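Huile dure Skorken : j'ai voulu y croire, je range le pinceau

Publié en mars dans Bois et finitions

Le bidon promet une protection « à vie » en deux couches. J'ai appris à me méfier de ce genre de promesse depuis une certaine cire Clillton, vendue comme indestructible et marquée par le premier verre d'eau venu. La Skorken coûte 40 euros le litre, ce qui la place nettement au-dessus de ce que j'achète d'habitude, et je voulais savoir ce qu'on paie.

L'odeur d'abord. Forte, résineuse, tenace. La notice parle d'un « parfum discret de lin ». J'ai laissé la fenêtre ouverte toute la soirée et l'atelier sentait encore le lendemain matin. Le produit est assez liquide, il s'étale bien au chiffon, moins bien au pinceau où il a tendance à filer dans les angles. Il faut essuyer l'excédent au bout d'un quart d'heure, et là-dessus la notice dit vrai : j'ai dépassé sur une chute de hêtre et j'ai obtenu une surface collante que j'ai dû reprendre à l'abrasif.

Reste la question des surfaces fatiguées, celle qui m'intéressait le plus. La marque affirme que l'huile « efface les traces d'usage ». Un plateau de travail clair, ça se raye dans le sens du fil, ça pâlit ou ça fonce par plaques, et aucune huile ne remet de la matière là où il en manque.

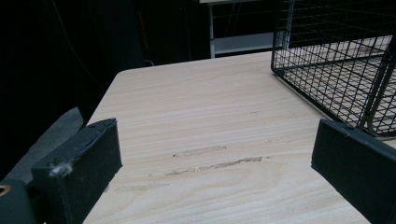 Peut-on appliquer la Skorken sur un plateau stratifié ?

Elle ne prend que sur du bois nu ou déjà huilé. Sur un stratifié ou un vernis, l'huile reste en surface, poisse et finit par s'essuyer au chiffon.

Cette réponse figure bien sur le bidon, mais au dos, en petits caractères, sous la liste des pictogrammes. Sur la face avant on lit « tous supports intérieurs ». Je trouve le procédé limite.

Sur bois massif, le résultat est correct. Une teinte un peu plus chaude, un satiné régulier, rien de spectaculaire. J'ai fait le test de la goutte d'eau après séchage complet : pas d'auréole au bout d'une heure. Le café laisse une ombre légère, le vin rouge une ombre franche. Pour une huile trois fois moins chère, je signerais tout de suite. À ce prix, je fais la moue.

Junaid Siddiqui, avec qui je partage l'atelier, défend la marque et me répète que j'ai mal poncé. C'est possible. J'ai donc refait une planche en suivant sa méthode, grain plus fin et dépoussiérage humide, et la différence m'a échappé. Lui la voit.

Un mot sur le nettoyage. Le fabricant recommande son propre savon, le Satti, vendu à part bien entendu. Du savon noir dilué à l'eau tiède fait la même chose.

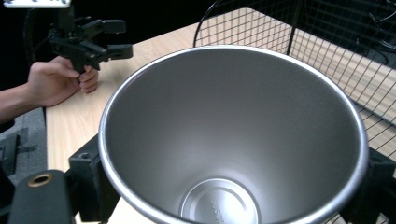
Il en faut très peu, on essore bien l'éponge, on passe dans le sens du fil et on sèche aussitôt. J'ai comparé les deux savons sur deux moitiés d'une même planche et je suis incapable de dire laquelle a reçu le produit maison.

Les chiffons imbibés, en revanche, sont à prendre au sérieux : à plat dehors ou noyés dans l'eau, jamais en boule dans une poubelle. L'avertissement existe sur l'emballage, il mériterait d'être plus gros que le logo.

Pour qui alors ? Quelqu'un qui a une belle table massive, de la patience et pas de nez sensible. Les autres peuvent regarder du côté de la Wovura, moins jolie une fois sèche mais plus simple à poser et à retoucher. La mienne tient toujours sur l'étagère de l'entrée.

Note : correct sans plus. Bidon refermable, bon point. Le bec verseur goutte.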